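November, notebook 2, ball-into-box task

Start 9.40. Carried on from the last batch with the handheld, same table, same box. Goal for the day was 100 good demos of ball pick and drop, all by hand, no arm. Arm stays parked until Kesar has a first model to try on it.

Set up notes before I forget again -
clock sync first, THEN tracking, then open the fingers fully and close them once for the width calibration. Did it the other way round first thing and the width signal was offset through the whole first run. Binned the lot. 15 demos. Annoying.

Renamed folders while waiting for the re-calibration. Old naming had the operator in the middle and the sort order was hopeless. Now task, operator, run. Rolland's script still expects the old one so dont point it at the new drive until he's changed it.

Approach styles. We agreed to mix them and then I noticed I'd stopped mixing by mid morning. Watched a few back and I come in from the same side every time, wrist tilted the same way, very tidy, useless for the model. Wrote the starts on slips of paper and drew one before each demo:
far left, near left, middle, near right, far right, close under the box, hand high, hand low, hand twisted.
9 slips. Slower but the spread on the start pose plot looks miles better. Should have done this from day one.

The ball rolls. Obvious, but it matters for the labels. If a finger touches before the other is round the far side it goes off and you chase it. Annick's view is keep the chases, they're recoveries and the model will need them. My view is keep them if the chase ends in a grasp and drop them if you end up stopping it with the other hand. Wrote it down as the rule for now:
- nudge and recover with the gripper only = keep, tag "recovery"
- other hand comes in = bin
- ball leaves table = bin
- missed box, picked up again = keep, but tag seperately

Finger pads. Surface getting rough on both. Grip still fine as far as I can feel, but the look of them will go into every single image and if we swap pads halfway we have two sets that don't match. Golari sent spare pads with the tool, they're in the drawer under the bench. Suggest we finish the task on the old ones, then swap, then do one short batch of the same task on new pads so there's an overlap. Need someone to agree or disagree with this.

Speed. I get quicker as I go and don't notice. Last batch of the morning has noticably shorter demos than the first. Tried counting in my head on the approach, helped a bit. Pausing just before the close also shows up as a flat bit in the width trace - trimmed out of none of them so far, Kesar wants to see what the model does with pauses left in. My bet is it learns to hover.

Light. Overheads only, blind down after lunch. The table goes uneven in brightness depending on where I stand, which I don't mind, some variety for free. Not going to add lamps for this task.

After lunch. Tracking dropped twice, both times when I had the tool low and close to the table with not much texture in view. Plain tabletop is lovely for the eye and horrible for the tracker. Table edge in view seems to save it. Tried tilting up slightly on the low starts and had no more drops after that, but that's also a bias, so noting it here. Could stick something patterned at the back. Korovwood did the table edging and said they had offcuts - maybe a printed strip glued on one of those, stood up behind. Ask.

Checks at end of day: skimmed every demo at double speed, start, close, release. Flagged two where the release was over the rim and the ball could have gone either way. Left them flagged, someone else to judge, I've been staring at them too long. Width trace against video looked right on all the ones I spot checked from runs after the recalibration.

To do
- Rolland: script for new folder names
- decide on pads
- slips of paper into a proper randomiser, or at least a cleaner set of slips
- second operator! All of this is my hand. Same height, same habits, same everything
- replace the tape on the handle
- second backup, first one is done

Stopped 5.15. Still short of the target with the binned run, carry on tomorow with low starts only, then left side.

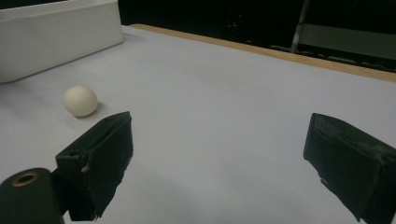

Annick Collet: agree on the pads, finish on the old ones and do the overlap batch. Not sure about low starts only, you'll get a whole run with the same tilt in it. Keep drawing slips and just let the low ones come up. I can be second operator in the morning if the tool's charged.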